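4. First Wash and Setting the Water Level

Read this section before you run any laundry through the Gomemora 817. The drum has been tested with water at the plant and a small amount may still be inside. The first cycle clears it out along with any dust from packing.

4.1 Running the empty cycle

1. Check that the four shipping bolts have been removed (see section 2). Running the washer with the bolts in place will damage the drum supports and is not covered by the warranty.
2. Open both water taps fully. Look at the hose ends for drips and tighten by hand if needed.
3. Close the door until it clicks.
4. Turn the dial to COTTON HOT. Do not add detergent.
5. Press START. The door light comes on and stays on until the cycle ends.
6. When the light goes off, wait 2 minutes before pulling the handle. The lock releases on a timer.

Note: A faint rubber smell during the first cycle is normal. If you smell burning, turn the machine off at the wall and call the service desk.

4.2 Setting the water hardness

The washer leaves the plant set for medium water. If your supply is hard, change the setting now, as it affects how long the rinse runs.

1. With the machine on and no cycle running, hold RINSE and DELAY together until the display shows H.
2. Press DELAY to step through the values. The lowest is 1 (soft) and the highest is 9 (very hard).
3. Press START to save. The display goes blank for a moment and then shows the time.

Your water company can tell you the hardness in your area. Homes in Brostville and the Erkitz valley should start at 7. Homes on well water should have a sample tested.

4.3 Sorting the load

Sort by color first, then by weight. Heavy cloth takes up far more water than light cloth, and a mixed load can settle on one side of the drum during the spin. The washer will try to even out the load three times. If it cannot, it drains and shows the code UB.

Wash denim, canvas and towels apart from shirts and underwear. Close zippers and empty all pockets. Turn dark items inside out. New jeans should go through their first two washes alone in cold water, as the dye may come off on other things. 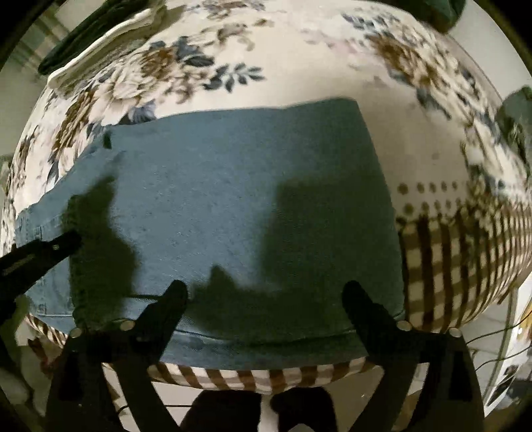

Bedding should be loaded loosely, one piece at a time. Do not wrap sheets around the center of the drum. A duvet cover should be buttoned shut before it goes in, or smaller items will work their way inside it and come out unrinsed.

CAUTION: Never wash items that have been in contact with gasoline, paint thinner or cooking oil in quantity. Vapors can build up inside the drum even after a full cycle.

4.4 Adding detergent

The drawer has three parts. The left part is for the main wash, the middle part is for softener, and the small part at the right is for prewash.

1. Pull the drawer out to the first stop.
2. Fill the left part to the line that matches your load. For liquid, fold the plastic flap down first.
3. Add softener if wanted. Do not go past the MAX mark — it will drain straight into the wash.
4. Push the drawer in slowly.

Note: Too much detergent is the most common cause of long rinse times. If you see suds on the door glass at the end of a cycle, run RINSE + SPIN and use half the amount next time.

4.5 Resetting the service counter

The washer counts running hours and shows the code SC at 4,000 hours. It will keep working, but the drain pump and door seal should be looked at by a trained person. After the visit, hold SPIN and START together until the code clears. Do not clear it without having the parts checked.

Replacement seals are sold through Lapiņa parts counters. Give the model number and the letter that follows it on the plate inside the door. Seals for model letters A and C are not the same size.

Section revised 23rd April. Text checked by Reet Koppel. Owners of machines built before July of last year should use the older dial chart in the back of this manual.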